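Fondari pulls gripper fingers after pad fault

Fondari has withdrawn nearly 2,000 finger sets for its hand-held grippers after the inner pads on some of them worked free during wiping and pinching jobs.

The fault was first logged in November at the company's Polholm office, where staff use the grippers to record everyday tasks for robot training. A pad slid out of its finger partway through a shift, and the bare plastic left a scratch across a tablet screen. Two more cases turned up within a fortnight.

Fondari traced the problem to a batch of adhesive that softened after long use. No one was hurt, but one operator had a finger nipped when a loose pad jammed the grip half closed.

Recording has carried on at Polholm with fingers from an earlier batch, including the screen-cleaning task. 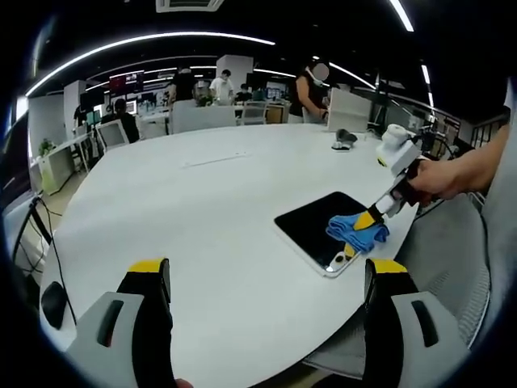 Elaine Andrade said the jam worried her more than the scratches, as the trigger had no quick release and she would like to see one fitted before the new fingers go out. She also asked for the pads to be checked at the start of each shift instead of once a week.

Fondari said a release catch was being looked at but gave no date. Replacement fingers, with the pads held by a moulded lip as well as glue, are being made by Promport and should reach all 3 sites within 18 working days. Labs that bought the grippers have been told to stop using the affected sets and send them back at Fondari's cost.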